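**Squeeze bottle** is the general term for a flexible plastic container that releases its contents when the walls are pressed by hand. Squeeze bottles are used for cleaning fluids, sauces, glue, hair products, lubricants and many other liquids that are needed in small amounts. They differ from spray bottles, which use a pump and trigger, and from pour bottles, which have rigid walls and empty by tilting alone.

## Construction

A squeeze bottle has three basic parts: the body, the closure and the outlet. The body is usually blow-molded from low-density polyethylene, a plastic soft enough to give under the fingers and springy enough to return to its shape. Stiffer plastics are sometimes used for larger bottles, although the walls must then be made thinner to remain usable.

The closure is most often a screw cap. In some designs the cap and the outlet are molded as one piece, while in others a separate nozzle is held in place by a threaded ring. Nozzles are commonly tapered, and some are sold with a sealed tip that the user trims to the opening desired. A cut close to the end gives a fine line of liquid, and a cut farther down gives a wider one. Flip tops, push-pull caps and disk caps are also common, particularly on household products.

Body shapes vary with use. Straight cylinders are typical in commercial kitchens, where bottles are kept in rows. Oval and waisted bodies are typical of dish soap and hair products. Bodies with a broad shoulder and a narrower lower section can be gripped around the waist, but the smaller base makes them easier to knock over when nearly empty.

## Use at the work surface

On desks, benches and tables, squeeze bottles are valued for delivering cleaner directly to a mark without wetting the surrounding area. White surfaces are the usual setting for such work, as ink, coffee and adhesive residue are readily seen on them. Marks that have been left to dry generally need a short soaking time before wiping. The liquid is applied at the edge of the mark and drawn inward with a cloth, and the surface is then wiped a second time with plain water.

Between uses the bottle may be left standing on the work surface or put away in a box or tray. An open carton is a common form of storage for bottles with narrow bases. Bottles kept on their sides require a closed cap, and those with open nozzles should be stored upright.

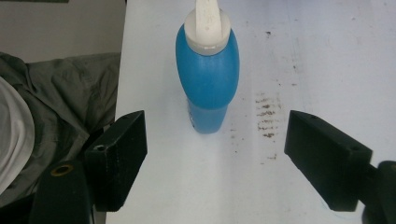
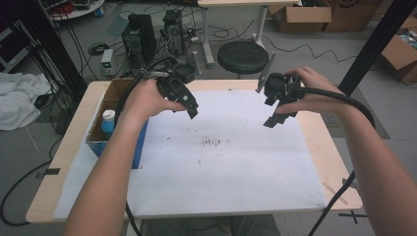
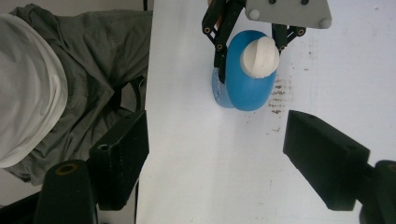 Abrasive powders are not suited to coated tabletops and tend to leave the finish dull. Solvent cleaners can soften some laminates and should be tested on an underside or a corner. Paper and uncoated board cannot be cleaned by wetting and are ordinarily replaced when soiled.

## Flow and handling

The rate of flow depends on the pressure applied, the size of the opening and the thickness of the liquid. When the walls are released, air is drawn back through the outlet to replace the liquid that has left. This return of air is slower in bottles with very fine tips, and the body may stay dented for several seconds. A valve made of flexible silicone is fitted to some caps to stop dripping when the bottle is held upside down.

Handling changes as a bottle empties. A full bottle responds to light pressure, and a nearly empty one must be turned over and allowed to drain toward the outlet before it is squeezed. Grip placed low on the body gives finer control over thin liquids. Pressing close to the cap is less effective, as the plastic is usually stiffest at the shoulder.

## Color and marking

Bodies may be clear, translucent or opaque. Translucent plastic allows the level of the contents to be checked from outside. Opaque and deeply colored plastic is chosen for contents that break down in light. In tinted bottles the shade often looks paler where the wall is thin.

Color is also used for sorting. The municipal workshops at Plandham adopted a system in which blue bodies were reserved for surface cleaners, yellow for oils and white for water. A similar system was later introduced at the Stultberg school district, which issued 589 bottles to classrooms and art rooms in its first year and 1,451 in its second. Color alone does not identify a chemical, and a written label remains necessary on any bottle that has been filled from a larger container.

Printing applied directly to the body wears with handling, especially at the sides where the fingers rest. Paper labels last for a shorter time in wet conditions but are easier to replace.

## Sizes

Small bottles for glue and lubricants are made to fit between the thumb and two fingers. Kitchen and cleaning bottles are larger, and a capacity of 400 milliliters was long the standard in the catalog of the Derese molding works. Bottles of much greater volume are difficult to squeeze with one hand and are usually supplied with a pump.

## Care and disposal

Squeeze bottles intended for reuse are rinsed with warm water, filled halfway, shaken, and emptied through the nozzle so that the outlet is cleared. Dried residue in the tip can be loosened by soaking or removed with a pin. Very hot water may distort the body. A bottle that has held a cleaning product should not afterward be used for food.

Collection rules for empty bottles differ by locality. In Drindum, bodies are accepted with other soft plastics once the cap has been removed, and caps are collected separately.

## See also

- Wash bottle
- Spray bottle
- Screw cap
- Blow molding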